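Nirkum Honed Limestone Tile and Slab
Product group: natural stone, interior floors and walls
Supplier: Gramley Stone Supply

Nirkum is a dense, fine-grained limestone with a light gray-beige ground and scattered fossil marks. Gramley stocks it in calibrated tile and in slab for stair treads, window sills and wall cladding. The stone is sold honed as standard. Brushed and sandblasted finishes are made to order.

Material

Color varies within a single quarry bench. Expect a shift from cool gray to a warmer tone across a pallet, with occasional fine calcite veins up to 2 mm wide. Closed veins are a feature of the stone and are not grounds for return. Open veins are filled at the factory with a color-matched resin and honed flush. Select grade has fewer veins and smaller fossils; Standard grade is unsorted apart from the removal of structural defects.

Control samples are available on request. A set consists of four pieces showing the agreed range and should be signed before an order is released. A single sample is not a reliable guide to a full floor.

Sizes and thickness

Tile: 12 x 12, 12 x 24, 18 x 18 and 24 x 24 in.
Tile thickness: 1/2 in. for walls, 5/8 in. for floors
Slab: random lengths, 3/4 in. and 1 1/4 in.
Calibration tolerance: plus or minus 1/32 in. on thickness
Edges: straight cut with a light arris; bullnose and eased edges to order
Crate quantity, 12 x 24 x 5/8 in.: 334 sq ft

Crates are not split for floor tile. Wall tile and trim pieces can be ordered by the box. Orders above 2,000 sq ft are cut from one quarry block sequence where block size allows, and the sequence number is marked on each crate.

Substrate and setting

Concrete should be cured, flat to 1/8 in. in 10 ft, and free of curing compounds. Timber floors need an approved uncoupling layer and must meet the deflection limit for natural stone, which is stricter than the limit for ceramic. Existing wood flooring is to be taken up before setting. Stone laid over it will crack at the board joints.

Use a white, polymer-modified thin-set suitable for moisture-sensitive stone. Gray mortar can shadow through the lighter pieces. Back-butter every tile of 18 in. and larger. Coverage must be at least 95 percent, with no voids at corners. Minimum joint width is 1/8 in. on floors and 1/16 in. on walls. Leave a movement joint at the perimeter and at every change of substrate.

Dry-lay the contents of at least three crates together before setting and blend the tones by eye. Claims for color cannot be accepted once the stone is fixed. 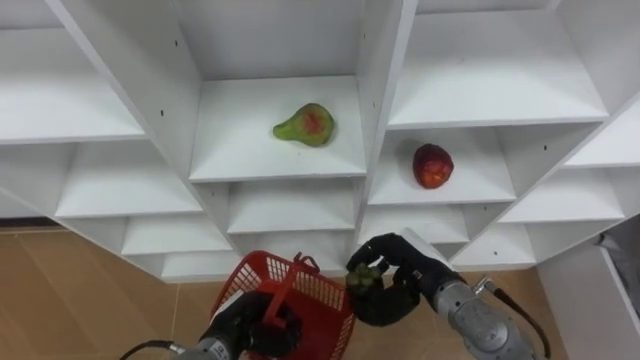
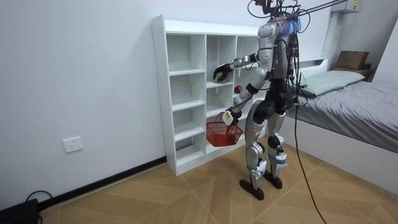
Veronika Holzer: We set the 18 x 18 Standard grade in a hallway and two rooms off it, and the blending advice should be taken seriously. Our fitter opened the crates one at a time and the first room came out visibly cooler than the rest. After that he mixed from three and the transition disappeared. Calibration was good, two tiles were out of tolerance and both were replaced. I would ask for the sealer data sheet before work starts — ours arrived after the grouting.

Sealing

Nirkum has low absorption for a limestone but will take up oil if left untreated. Apply one coat of Imai penetrating sealer before grouting and a second coat after the grout has cured. Remove all residue from the surface within ten minutes. The sealer leaves no film and does not change the slip rating. Data sheets are now included with the order confirmation.

Topical coatings and wax finishes are not recommended on floors. They trap moisture in the stone and wear unevenly at doorways.

Care

Clean with a pH-neutral stone soap and warm water. Vinegar, lemon juice and bathroom descalers will etch the surface regardless of sealing. Light etching on a honed floor can be worked out with a 400-grit pad; deeper marks need a stone contractor. Fit felt pads under furniture legs, and lift heavy cabinets and shelving into position instead of sliding them.

Radiant heating

The stone is suitable for water-based and electric underfloor heating. Run the system through a full heating cycle before setting, turn it off 48 hours ahead of the work, and leave it off for 14 days after grouting. Raise the temperature by no more than 5°F per day.

Trim and accessories

Trolach stainless transition profiles, 5/8 in.
Stair nosing, eased or bullnose, cut from slab
Skirting, 3 in. and 4 in. high, honed face and top edge
Matched resin filler, 8 oz

Ordering

Stock sizes ship in five working days. Made-to-order finishes take 23 working days from signed samples. Allow 10 percent over the net area for straight patterns and 15 percent for diagonal. Technical questions go to Reto Zürcher at the Gramley sample room, slab reservations to Dagmar Polák. The slab yard is closed to visitors on Monday.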